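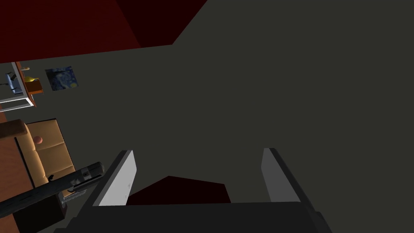
I finally got both wrist cameras running in the simulator, and I've been grinning at tilted living rooms ever since! Unai Barrios sent me his arm model back in November with two gripper setups, the Ledela and the Stonar, and I wanted to know which one gives me the better view before I spend any money.

Plan for the evening: same room, same controller, same hanging connector, 70 runs for each gripper. I kept the textures low so my old desktop could keep up (it mostly did — the fan had opinions).

What I looked at most was the space between the fingers. With a two-finger gripper held wide open you get a nice big window, and a thin dark cable against veined marble is a good test for any tracker. I love how much you can learn from a view like this.
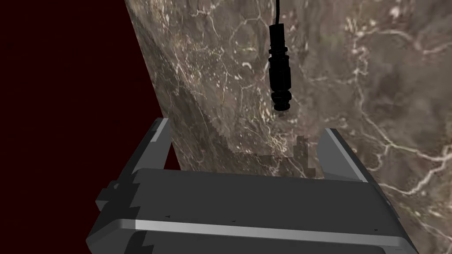
Stonar or Ledela?

The Stonar was quicker to set up, and its controller file loaded the first time. The Ledela needed 352 lines of config, half of which I copied from Aitana Iglesias (thank you!!). Once it was going, though, the motion was so smooth that I ran the whole batch again just to watch it.

Tracking is where I'm still undecided. Both lost the connector when the wrist rolled fast, and I think my camera mount is too low on the body.

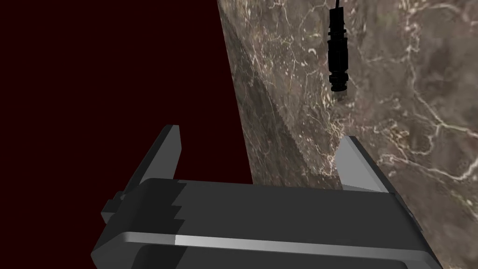

Fingers open, with the connector hanging well above the gripper.

Next I'll raise the camera a little and try the longer set, 610 runs. If you've done this with a Zabala controller, please write to me — I have so many questions.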